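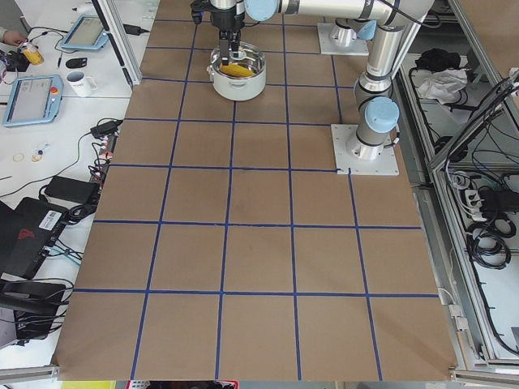
A grid in blue tape on brown paper.

Print this page | E-mail this page

Straight Streets and Crooked Ones: How Priltdale Got Its Corners
Speaker notes, Huguette Tanguy
Evening talk, doors at 7, start at 7:30

OPENING (slowly, let people find their seats)

Good evening, and thank you all for coming out. I see a good many faces from the July walk, when we stood so long at the corner of Mill and Second that a very kind man came out of his house with lemonade. If you're here tonight, sir, I still have your pitcher and I promise it's coming back to you.

I want to talk about something most of us cross several times a day without a thought, and that's the street grid. I grew up on Orchard Street, and as a girl I believed all towns were made of squares, the way I believed all grandmothers kept peppermints in a blue tin. Then I went off to visit my cousins in Nondness, where the streets follow the creek, and I was lost before I'd finished my first ice cream.

(Pause for Nondness people. There are always some.)

THE CHAIN

Everything starts with the chain. A surveyor's chain is 66 feet long, made of wire links, and it goes out over the ground with one person holding each end. There are 80 chains to the mile. Ten square chains make an acre, and once you know that, you'll see why surveyors loved it so. You could multiply your length by your width, move the decimal over, and have your acres before the horse had finished its oats.

(Pass the borrowed chain around. Start at the left. Remind people it pinches!)

Now, a chain made of links will stretch. The little rings wear where they rub, a tiny bit each, and after a season of being dragged through brush it's longer than when you bought it. A careful surveyor checked his against a standard every so often. Ours, I'm sorry to say, was more of a hopeful man.

THE GAILLARD PLAN

Our plan was drawn in 1796, and everybody calls it the Gaillard plan, after the family that owned the land and paid for the drawing. It shows a tidy town on the flat ground above the Warnavik, with a main street running down to the landing, cross streets, and an open square in the middle for a market.

It's a lovely drawing. It is also a sales brochure, and I'd like you to keep that in mind. The Gaillards had lots to sell. A buyer in the city, who would likely never see the place before handing over his money, could put his finger on a lot and say, "I'll take that one." It's very hard to put your finger on "the nice bit past the second oak."

So the plan has no swamp on it. Those of you who live at the low end of Ferry Street know perfectly well there was a swamp, and on a wet evening in spring I think you'd say there still is.

(If it's raining tonight, they'll laugh. If not, move along.)

CORNERS

On paper every corner in Priltdale is 90 degrees. Go and stand at Mill and Second and you'll find it's nothing of the kind. Wilson Inga, who was so generous with his time and his instruments, went around the old blocks with me over two chilly mornings, and hardly a corner came out square. Some are just a touch off. The one by the feed store is far enough off that the builder gave up and cut the corner of the building at a slant, and put the door there, and I've always thought it the handsomest door in town.

Why does it happen? Partly the chain. Partly the ground, because you're supposed to hold the chain level going uphill, and that is tiring work, and people's arms come down. And partly that the blocks weren't all laid out at one go. One end of town was staked first, then the other end, and when the two met up in the middle they had to be introduced to each other. That's your little jog on Second Street, the one that's so hard on delivery drivers.
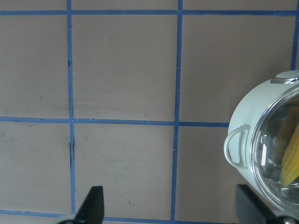
Which counts in law, the line on the plan or the stake in the ground?

The stake, as a general rule, if it can be shown to be the original one. Courts have mostly held that people bought and built according to the marks they could see, so an original marker usually wins out over the measurement written on the drawing. For your own lot line, please talk to a licensed surveyor and your deed before you talk to your neighbor.

(That one comes up every time, so I've put it in the middle of the talk to save hands going up.)

LIVING WITH IT

What I love best is what people did with the leftover bits. When the blocks don't quite meet, you get slivers, and a sliver is too small to build on and too big to ignore. We have the strip behind the library with the quince trees. We have the alley that's wide enough for a cart at one end and barely wide enough for me at the other.

Killian Langlois told me that his great-aunt grew sweet peas on a wedge of ground that belonged, as far as anyone could work out, to no lot at all. She paid no tax on it, she asked no one's leave, and she took first place at the fair with those sweet peas more than once. Noémie Bodin has let me show her family's old sketch of the wedge, drawn in pencil on the back of a seed bill. (Hold it up by the sleeve, not the edges. Noémie is in the second row.)

And I do want to put in a good word for Nondness and its creek. A bending street slows you down and gives you shade at odd hours. My cousins could never tell you how far it was to anywhere, but they could tell you who you'd pass on the way.

CLOSE AND HOUSEKEEPING

If you have an old deed in a drawer, I'd be so glad to see it. The folded ones especially, with the descriptions that begin at a rock and end at a fence. Don't flatten them yourself, just bring them as they are.

Thank Killian Le Goff for the projector and the chairs. Coffee is in the back room, and the chain needs to come home with me, so whoever has it, please bring it up front.

Print this page | E-mail this page

Search this site
Enter keyword
Go

Related items
Ferry Street Before the Bridge
Notes from the July Walk
How to Read an Old Deed
The Market Square and Its Pumps
Nondness: A Town Along a Creek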